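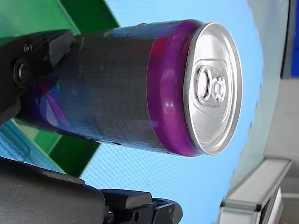
**Cell notes: grip upkeep on the can station**

The can-and-tray cell at Kistadstead went back into regular use in January after a fairly dull round of maintenance. Most of the time went into screws and into putting the mat right.

The can task is hard on hands. Slim cans are smooth and easy to dent, and a finger that has worked a hair loose on its bracket will still close, just not where the controller thinks it does. Lorena Vergara went through the logs for the Arsenault arm and found over 2,000 grips since the last time anyone had put a driver on the finger brackets. The service sheet now asks for a check every three weeks.

The routine is short:

- Park the arm with the hand raised and cut power at the cell, not from the console.
- Start at the arm link and work toward the fingertip. Bracket plate screws first, then the pivot bolt.
- Move each finger by hand through its full travel. Any click or grit means the joint comes off for cleaning.
- Look over the tip covering. Replace it if the surface has gone shiny.
- Power up, run the Vuto homing script, and do 22 empty closes before putting a can back in.

Use the short driver from the Ferkuna kit. The long one reaches the pivot bolt but comes in at an angle, and we have already rounded one socket that way.
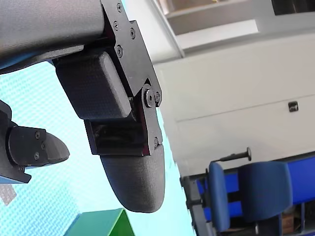
Ismael Bittencourt wrote in after the draft of this went out to say that the pivot bolt should never be tightened while the finger is closed. It will feel right on the bench, he says, and then bind as soon as the finger opens. He does his at half travel and checks it again after homing. We have added that to the sheet.

The other half of the job is the mat. Foam tiles creep a little each time someone leans on them, and when the tiles move, the tape marks move too. A can set neatly on its mark can still be off from where the arm expects it. Before a session, press the seams flat, then run the position check with the hand open and well above the cans. If the check is off, shift the tiles and leave the tape alone. Peeling and re-sticking tape is how we ended up with two sets of marks last fall – both labeled current.

Put the tray down last, and wipe its floor before you do. Dented cans go out of the rotation. 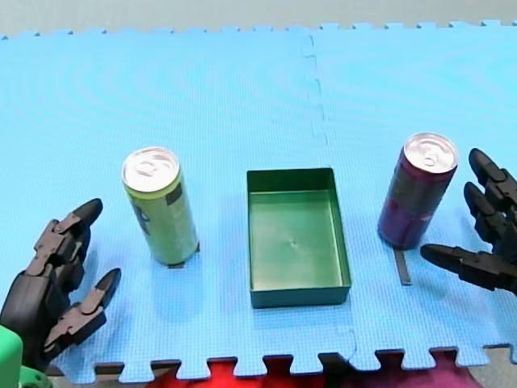 *Cans upright on the mat, with the green tray between them.*

Spare tip coverings are in drawer 21. If you take the last pair, write it on the sheet so Lorena can reorder. The next check is already on the cell calendar, and whoever has the morning slot should plan on starting at 10 instead of 9.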